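The Second Life of the Kitchen Table

When the furniture plant in Melside closed, most of its saws and presses went to auction. The finishing shop stayed. Anong Saithong had worked there for 11 years, and she took over the lease with a former coworker, Howard Bickerstaff. They named the business Gendeser, after the street it backs onto, and started taking in tables.

They take chairs and dressers too, but tables pay the rent. People bring them in after a move, a divorce or a death in the family. Many have been in a garage for years. The usual complaints are water rings, burns from a hot pan, and old varnish that has turned sticky in the summer heat.

Saithong looks at the underside first. She wants to know how the top is fastened, whether anyone has repaired it before, and how thick the surface layer is. A thick solid top can be sanded many times. A thin veneer might stand one light pass by hand, and some can't take even that.

"People say sand it down until the stain is gone," she said. "On some tables you would be through to the glue before the stain was gone."

Color is the next talk with the customer. Dark brown was the standard request when the shop opened. Now most people ask for something pale, and Saithong spends part of each morning explaining that stain can make wood darker but will not make it lighter. Bleach can, with mixed results.

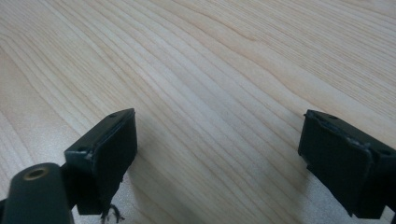
Pale tops with a strong grain are in demand.

Bickerstaff handles the finish. He used a solvent lacquer at the plant and has since switched to a hard wax oil for most kitchen work. It scratches more easily than lacquer, he said, but a scratch can be rubbed out at home with a rag and a little more oil. He gives each customer a small jar to take with them.

A basic refinish takes 13 days, most of it drying time. The waiting list opens in April and fills up before summer. Ebise Ambaye, who runs a lunch counter called Kudo across town, had all of her tables redone over one winter, two at a time, so she could stay open.

The shop turned out 151 pieces last year. Saithong would like to hire a third person, but the building has one spray booth and one good window, and the landlord has raised the rent. For now they are turning away anything longer than the freight door is wide, along with all pianos.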